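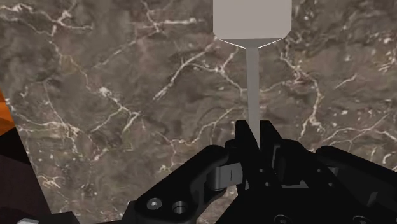 *By the Skurno help desk. Last updated in August.*

Readers of our home and workshop pages keep sending in the same questions about robots and chores, so the answers are collected on this page. They cover robots with an arm and a gripper. Robot vacuums and mowers have their own page.

## Can I buy a robot that does the housework?

Not one that does all of it. There are machines that will do a single job well in a room arranged for them. A robot that can walk into a strange kitchen, clear the worktop and put everything in the right cupboard is still a research project.

## What can an arm do reliably today?

Picking up a rigid object of a known shape and putting it down in a known place. A tool with a straight, narrow handle suits a two-fingered gripper well, as the gripper can close on the shaft from both sides. In the picture the black fingers have hold of a grey piece of that sort, something like a mallet, with the wide end uppermost.

## Is the picture real?

It is computer-rendered. A great deal of practice is done in simulation, where a dropped tool costs nothing and the task can be started again at once. Our own test task, Karnano, was run 882 times in simulation before we tried it on a bench.

## Does practice in simulation carry over to a real room?

Partly. Reaching and lining up carry over fairly well. Contact is harder – friction, weight and slightly bendy parts are all difficult to copy. Expect to spend time on the real arm afterwards.

## Why is holding a tool easier than using it?

A heavy head on a long handle wants to turn in the grip as soon as the arm moves. Striking something makes this worse. The robot has to notice the slip and correct it, and many low-cost grippers have no sense of touch at all.

## Which chores are hardest?

- Folding clothes and changing bedding
- Washing up by hand, especially glasses
- Anything inside a full drawer
- Wiping round objects that have to be moved first

## Do patterned worktops cause trouble?

They can. Busy stone with lots of pale veins gives the camera plenty of lines that are not the edges of anything. Training on many different surfaces helps. If you are setting up a first bench, plain matt grey is easier.

## What about a small workshop?

The case is better there. Parts arrive in the same place and the job repeats. As a rule of thumb, we suggest looking at an arm if you make the same move more than 200 times a day. Below that, setting up takes longer than the work it saves.

## What does it cost?

Our starter bench, the Pastor, is £3,000 with the arm and gripper. Allow roughly 15 hours to set it up and teach it one task. Spare fingers are sold separately through Grunum.

## Can it be left running on its own?

We advise against it. Stay within reach of the stop button, and keep children and pets out of the room while the arm is powered.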